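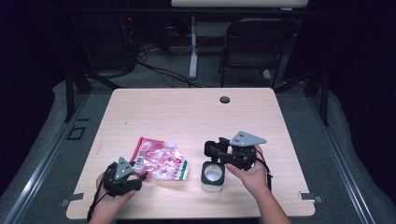
Talks and Events: Speaker Notes

Sharing a kitchen at work, Clarnley branch meeting, 04/03/2023

Start with the rota. Ask who has one on the wall and who follows it. Leave time for hands to go up.

Main point for the first part: most complaints are about small things. Mugs, milk, the smell of fish at lunch. At Ogbonna we had 60 people on one fridge and the emails about it went on for 9 weeks. Read out the one about the yoghurt.

Then the cost. We spent 3,000 pounds on a second fridge and a dishwasher. The emails slowed down but the mugs stayed in the sink - people won't empty a machine they didn't fill.

Slide 5, snacks at desks. Go slowly on this one. A ban didn't work at Venska and I don't think it would work here. Crumbs are a cleaning matter and should go in the cleaning contract.

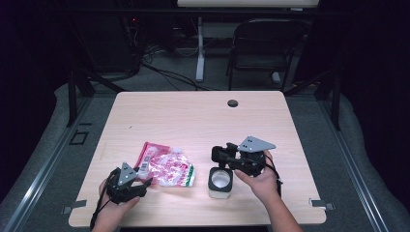

Halima Idahosa replied that a contract is fine for crumbs but does nothing about food left in the fridge over a weekend, and that her office clears every shelf on Friday at noon, labelled or not. Put this to the room before the break.

After the break, hand round the sample rota and take questions on bins.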